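Accueil | Sorties | Carnets | Contact

Portes ouvertes chez Litasora, à Ollon

Mardi 19 novembre. Le prospectus promettait « le jouet d'éveil repensé » et 18 ateliers. J'en ai trouvé deux ouverts, plus une file pour le café. Birthe Østergaard, qui menait la visite, parle bien, mais elle a répété « pédagogique » sans jamais citer une étude.

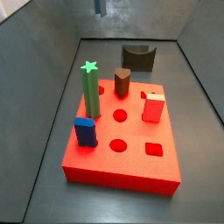 Planche en mousse à trois rangées de trois emplacements, quatre blocs dressés.

Le prix, lui, est très précis : 125 francs le coffret. J'ai demandé ce qu'un enfant y apprend de plus qu'avec une boîte à chaussures percée. Réponse : « la confiance ». Bon.

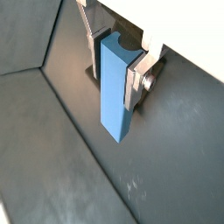

Eyvindur Zoëga, du service commercial, m'a ensuite vanté la gamme Fakau, annoncée pour octobre et toujours absente de la boutique. Le parking est gratuit, le bus passe toutes les deux heures. Je n'ai rien acheté.

© Carnets de sorties – Nous écrire – Haut de page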